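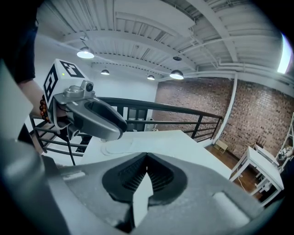
Can a robot arm learn a two-handed task from people using hand-held grippers, without anyone driving the arms during the recording?

For short tabletop tasks it can, provided the position of each gripper is known well enough through the whole recording. Folding worked in our tests and bag opening mostly did not.

Brandley hand-held gripper study: gallery and notes

October 24, 2018

This page belongs to the Brandley study, a project on teaching two-arm robots from recordings made by people. A person works at a table with a gripper in each hand, and the motion of the grippers and the camera video are saved together. Later a policy is trained on the recordings and run on a pair of arms at Brekivberg. The arms are never used for the recording itself. The full write-up is with the reviewers. What follows is the short version, with the caption first and the results after it.

Upstairs at Stelberg, recording in progress. One gripper is seen from the camera on the other; the white cube on top carries the black square markers, and the small round camera sits just below it.

Grippers and markers

Our first version had a single flat marker on each gripper. It was lost whenever the wrist turned far enough, and those recordings could not be repaired afterward. Josphat Rweyemamu replaced it with a cube, so that turning the hand brings another face into view. The cube adds some weight on top and people with smaller hands noticed it in the first hour.

Each gripper's position is worked out from the marker faces and from its own video. When the two disagree by more than 3 millimeters for longer than a moment, that stretch is flagged and a person looks at it. Most flags come from fast reaches across the body, where the forearm covers the cube.

The cameras have very wide lenses. We wanted each one to see the other gripper as well as the table, and a normal lens gave us one or the other. Straight edges bend a lot toward the sides. We trained on the bent images as they were, and correcting them first made no difference we could measure.

Recordings

We kept 520 recordings, made by 22 people. Nobody had used the grippers before April. Each person had a short practice period and then worked through the tasks in whatever order they liked. Inmaculada Campos ran the sessions and wrote the instruction sheet, which got shorter every week — the last one fits on half a page.

The tasks were folding a cloth, stacking cups, and opening a paper bag and putting something in it. A recording was dropped if a gripper lost its position for more than 2 seconds, or if the person stopped to ask a question partway through. We did not drop recordings for being clumsy. An early test with only the smoothest ones gave a policy that could not recover from a missed grasp.

Results

Folding was the best of the tasks. The arms finished it in most trials, including with cloths that were not in the recordings. Cup stacking worked when the cups started upright and got worse when one was on its side.

Bag opening failed more often than it worked. Estíbaliz Iglesias went through the failed trials and found that the arms usually reached the right place but closed too early, before the paper was between the fingers. People seem to do this part by feel, and our grippers do not record force.

We also checked whether the room mattered. Ga-eun Ahn trained one policy on the Stelberg recordings alone and another on Stelberg and Manzano together. The mixed one did better at Brekivberg, a room neither had seen — the gain was clear for folding and small for cups. We have not tested a third room yet.

Still open

Force sensing is the next change to the grippers. Nerea Palacios has a finger pad on the bench that may do it, but it drifts as it warms up. We also want a lighter cube.

The instruction sheet and the list of dropped recordings can be requested from Inmaculada Campos.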